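KAKNESS, août -- Je vous l'avais promis au printemps, c'est fait : Viltora ouvre ses réservations pour les séjours d'arrière-saison à Kakness, et je suis ravi (vraiment !) de vous l'annoncer moi-même. Nous proposons 30 chambres chez l'habitant, toutes à moins de 20 minutes à pied du port, avec le petit déjeuner compris. 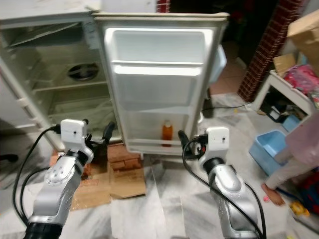 Une bouteille à bouchon blanc dans la porte du petit réfrigérateur.

L'an dernier, à la même période, nous avions accueilli 170 voyageurs. Cette fois, je vise les 1 000 d'ici la fin de la saison, et oui, je sais que c'est gourmand ! Mais la navette Eltska circulera enfin le soir, avec un dernier départ à 22 h, et on pourra dîner en ville sans surveiller sa montre.

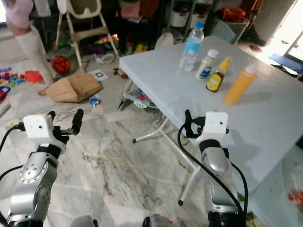

Agnes Hovland aurait préféré que la navette roule aussi tôt le matin, pour les marcheurs qui partent vers les falaises de Minhas. Je lui ai répondu que nous y travaillons avec le transporteur, et je tiendrai tout le monde au courant.

Côté tarifs, rien ne bouge par rapport à l'été dernier, et les enfants dorment gratuitement dans la chambre de leurs parents.
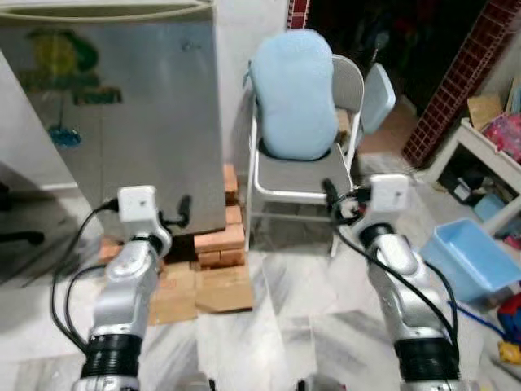 Pour les groupes, il vaut mieux appeler avant de réserver, les grandes maisons partent vite et j'aime bien placer les gens moi-même. Les agences peuvent s'adresser à Nerea Alcaraz, au bureau de Kakness, tous les matins dès 9 h.

Emiliano Prieto, Viltora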